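Clollard Homework Timer: six weeks at our kitchen counter

I bought the Clollard because my son believes that spelling words take three hours. They take 18 minutes. I have now timed them.

It's a plain dial timer. You twist it, a colored wedge shows how much time is left, and the wedge shrinks. No app, no account, no cartoon owl asking how he feels about vowels. It goes up to 125 minutes, a setting I assume is meant for book reports the night before.

We use 30 minutes for reading and whatever is left of my patience for math. The wedge helps. He used to ask "how much longer" every page, and now he glances up, sighs and keeps going. The sighing was not addressed in the manual.

The chime is my main complaint. You get two volumes, one you can't hear over a faucet and one that sends the dog under the couch.

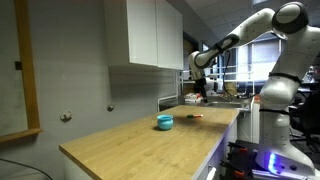 I had an Elerance timer before it, which was prettier and died in October. The Clollard has been dropped twice, once on purpose, and still keeps time. The dial has gotten a little loose, so short settings take a steady hand. If you need exactly four minutes, buy something for eggs.

Four stars. I'd give it the fifth if it did fractions.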